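Community Coaching Certificate, Level 2
Unit 6 handout: The defensive line in rugby union
Tutor: Paloma Iwasaki
Brinside Sports Center

Read this before the practical. Bring boots and a mouthguard.

6.1 What the line is for

A defensive line takes away space and time. Most tries at club level come from a gap between two defenders who each thought the other had the runner. Missed tackles are the next most common cause, and many of those start with poor spacing as well, with the tackler reaching sideways instead of stepping in.

Teach spacing first, then line speed, then contact. Coaches who start with contact usually have to come back to spacing by midseason.

6.2 Numbering

Defenders number from the ruck outward. The guard stands next to the ruck and does not leave until the ball has been passed away. The next player out is the bodyguard, who takes the first runner close in. Everyone outside them calls the attacker they are marking, out loud, with a name or a jersey number. Pointing helps but does not replace the call.

If the numbers are short on one side, the players at the ruck move first. The outside players hold. A winger who comes in early leaves the kick and the long pass open.

6.3 Up-and-out and drift

Up-and-out: the line comes forward together, then pushes toward the touchline once the ball has gone wide. Works well when the numbers are even.

Drift: the line gives a little ground and slides across. Use it when you are outnumbered and the touchline is close. It needs a fullback who talks.

Beginners should learn one system and keep it for the season. Under-14 sides can manage drift, but they tend to turn their hips too early and run sideways, which opens the inside shoulder. Watch for this in the practical.

6.4 Case: Surdu against Petisum, May

You were given the match notes last session. Surdu defended well for the first half and let in two tries straight after the break. Look at the second one. The guard chased the scrum-half, the bodyguard stayed where he was, and the runner came back through the space at the ruck. Nothing was wrong with the outside defense — the outside center was in a good position and never got near the ball.

Thịnh Sầm's notes blame fatigue. I would put more weight on the substitution, as the new flanker had not been told which side he was guarding. Be ready to argue either way.

6.5 Practical

Mark a channel with cones. Four defenders, five attackers, touch only to begin with. The attack gets six phases, then the groups rotate. Stop play when the line breaks and ask the defenders what they called. Go to full contact only when every defender is calling on every phase.

6.6 Written task

One page on a team you coach or play for. Say which system it uses, where it gets beaten, and one change to training. Hand in by 28/06/2025. Late work goes to the Anemico office, not to me.

Reading for next time: Unit 7, kick chase and the back three.

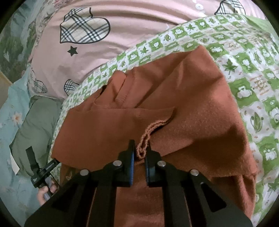

Fig. 6. Orange knitted garment spread on a bed, with a black hand-held gripper.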